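Opinion > Robotics > Standards and Practice

Household robots need a grip rule, and it should be a short one

By Leif Brekke

14 comments | 37 shares

I have read the draft code of practice for home robots twice now. It has 11 sections. Most of it covers arm speed, stopping distance and where the emergency button goes. All of that came out of factory work, and I have no quarrel with it.

My quarrel is with the section on hands. It says a robot should use "suitable force" and stops there. Suitable for what? A shop that builds housings at Brodix handles the same part all day. A robot in a home picks up a shirt and then a tube of something that squirts.

Stellan Söderlund, who sat in on the drafting, told me the group wanted to leave room for makers. I understand that. But when I asked three makers what the phrase meant, I got three answers, and one of them was a sales brochure.

I would ask for three things in writing. State the grip limit for soft goods and for squeezable containers separately. Log every grip that goes over the limit. Keep people's feet and the robot's path clear of cords before a trial starts, and have one person sign for it.

Cloth and toothpaste are the ordinary cases, and they should be tested first.
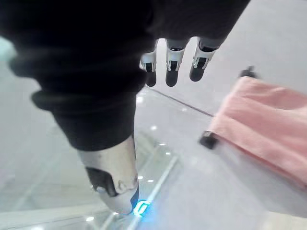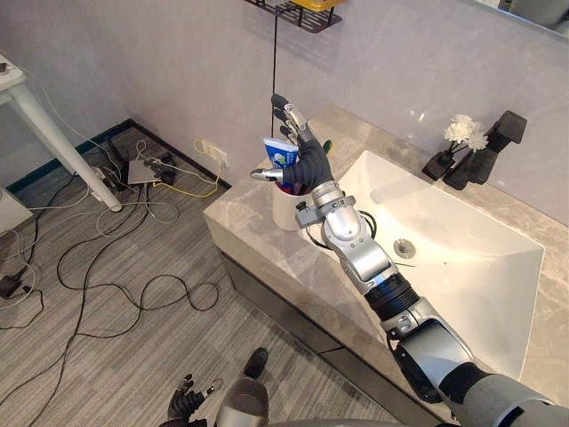 What happens next

Comments on the draft close in December. The Mondovia trial logged 1,374 grips, and I would like those numbers attached to the next version so the rest of us can argue from the same page.

6 people found this useful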